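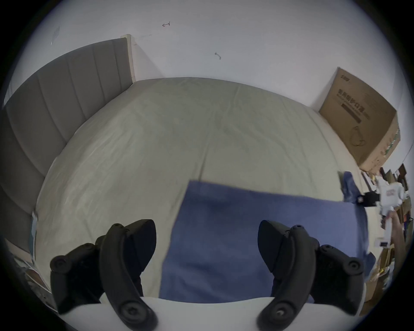 Kilgate Hand Unit – gallery

Griltano supplies the Kilgate as a hand-held gripper for recording household handling tasks. The kit on this page is the standard configuration: white body, two matte black curved fingers, camera mounted to look forward over the fingertips. Weight without cable is 561 g. The set shown here was recorded at the Su apartment by Flor Alvarado.

Bedroom, flat cloth
Blue cloth on a pale fitted sheet, bunched near one corner. Both fingertips stay in view, so the contact point can be checked against the recording.

Fingers
Mirrored pair, inward curve, pointed tips. Replacement pairs are part no. 325 and ship with screws. Check the screws after every 5 hours of use.

Soft surfaces
On mattresses, keep the opening at 79 mm or less – wider settings tend to pick up the sheet along with the cloth.

Software
Recordings export through Nernivance. The lens profile must be loaded before export, or straight edges such as headboards and walls will remain curved in the output.

Orders placed on Sunday are processed the next working day. Loan units are available to existing Griltano customers.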